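Vender candeeiros feitos à mão com frascos antigos: loja própria ou feiras?
Fórum Artesanato e Iluminação > Vender o que fazemos 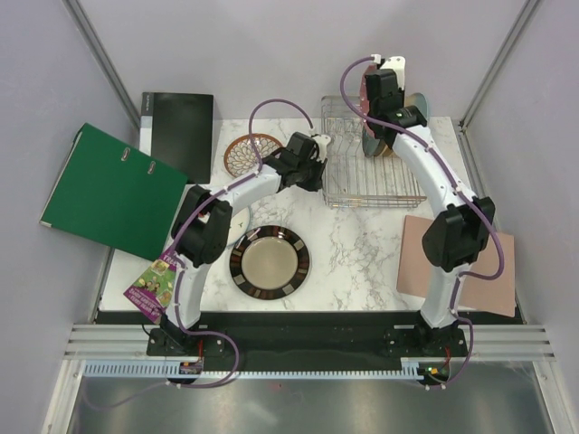
Prato vermelho-escuro junto ao escorredor de arame.

fadwa_bouazza escreveu:
Boa tarde a todos, e desculpem desde já o testamento, que eu quando começo a escrever não sei parar. Faço candeeiros de mesa com frascos de farmácia e garrafões pequenos há uns anos, primeiro para oferecer à família (a minha cunhada já tem um em cada divisão, coitada) e depois para amigos de amigos. Em julho fiz a minha primeira feira a sério e correu tão bem que vim para casa com a cabeça cheia de planos.
Agora estou num dilema. O meu irmão Ashraf diz que devo abrir uma loja online na Dukau, que é onde ele vende as molduras dele, e deixar as feiras só para o verão. Eu gosto de ver as pessoas a acender e apagar o candeeiro, a perguntar de onde veio o frasco, a contar a história da avó que tinha um igual... Tenho 14 peças prontas e mais algumas à espera de abajur. O que fariam no meu lugar?

doaa.nasr escreveu:
Olá Fadwa, bem-vinda! Que bom ver gente nova por aqui com vontade de fazer coisas. Eu vendo nos dois lados e digo-te já que o online dá mais trabalho do que parece. Fotografar, medir, pesar, responder a mensagens às onze da noite de alguém que quer saber se o fio pode ser dois palmos mais comprido. E depois há o transporte, que no vidro é um capítulo à parte. Cada candeeiro meu vai em caixa dupla, com o abajur separado, e mesmo assim já tive de devolver dinheiro.
Dito isto, no inverno as feiras aqui param quase todas, e é a loja que me vai pagando os abajures. Se puderes, começa com 3 modelos e mais nada. Quem entra numa loja com tudo misturado perde-se e vai embora.

toivo_a escreveu:
Não concordo muito com a Doaa nessa dos poucos modelos, com todo o carinho. Peças feitas com frascos antigos são todas diferentes, é essa a graça! Se a Fadwa se põe a fazer séries, passa a vida à procura de frascos iguais e acaba a comprar vidro novo, e nesse momento o cliente vai a uma loja grande e paga metade.
Eu pedia 80 euros por peça e não baixava. Tenho visto gente muito boa a vender abaixo do custo por vergonha de dizer o preço em voz alta. E já agora, que casquilhos usas? Eu sou fiel aos da Vemex, com interruptor no próprio casquilho. São um bocadinho mais caros, mas a rosca assenta bem nas rolhas de cortiça.

doaa.nasr escreveu:
Toivo, eu não disse séries iguais, disse modelos! Pequeno, médio e garrafão, por exemplo. Dentro de cada um podem ser todos diferentes. Assim só tens três preços e três tamanhos de caixa, e isso à hora de embalar é uma bênção.
Quanto ao preço, 80 por um frasquinho de farmácia parece-me puxado. Por um garrafão com abajur de linho, sim senhor.

latifa.amrani escreveu:
Meto-me na conversa para puxar por um assunto mais aborrecido, perdoem-me. Fadwa, antes de venderes a desconhecidos, trata da parte elétrica com quem perceba. Isto é um aparelho que as pessoas vão ligar à tomada e deixar ao pé de um cortinado. Eu tenho um eletricista que me vê os modelos novos, e peço sempre ao cliente que use lâmpada LED. Escrevo isso numa etiqueta presa ao fio, com a potência máxima.
E passador de borracha no furo do vidro, sempre! O bordo do furo corta o fio devagarinho e não se dá por nada.
Se quiseres furar em casa, broca diamantada, água a correr por cima e muita paciência. Eu comecei numa tarde de chuva, ao som da rádio, e parti os dois primeiros garrafões - ainda hoje me dói.

fadwa_bouazza escreveu:
Que maravilha, tanta resposta! Obrigada, obrigada. Toivo, uso uns casquilhos que comprei em saldo, mas estão a acabar e vou espreitar esses. Latifa, os passadores eu ponho, a etiqueta é que não, e vou já tratar disso. Quanto ao eletricista, tenho um vizinho reformado do ofício, vou levar-lhe um bolo e um candeeiro.
No preço é que me dá um aperto na barriga. Na feira vendi a maior parte bem abaixo do que diz o Toivo. O Ashraf ralhou comigo o caminho todo.

ashraf_b escreveu:
Ralhei e volto a ralhar! Sou o irmão, registei-me só para isto. Ela passa uma noite inteira a limpar um frasco e depois faz desconto a quem lhe sorri. Na Dukau ao menos o preço está escrito e ela não tem de olhar para ninguém. Eu trato das fotografias, já lhe disse. Gastei 600 euros em material para montar a minha loja no primeiro ano e recuperei tudo antes do Natal, mas molduras são mais fáceis de enviar, isso admito.

toivo_a escreveu:
Ashraf, bem-vindo, já gosto de ti. Mas olha que a loja não resolve a timidez, só a muda para as mensagens privadas. Lá também pedem desconto, e com menos sorrisos.

latifa.amrani escreveu:
Fadwa, se fizeres a feira de Cruickshank para o ano, avisa, que eu costumo ficar perto da entrada e podemos dividir a extensão e o termo do café. E leva os preços escritos em cartõezinhos, que ajuda muito.

fadwa_bouazza escreveu:
Combinadíssimo, Latifa! Vou então abrir a loja com os frascos pequenos, que são os mais fáceis de embalar, e guardar os garrafões para as feiras. Os preços ficam em cartão, escritos pelo meu irmão, para eu não fazer batota. Doaa, depois mando-te mensagem por causa das caixas duplas, que ainda não percebi onde arranjas as de fora.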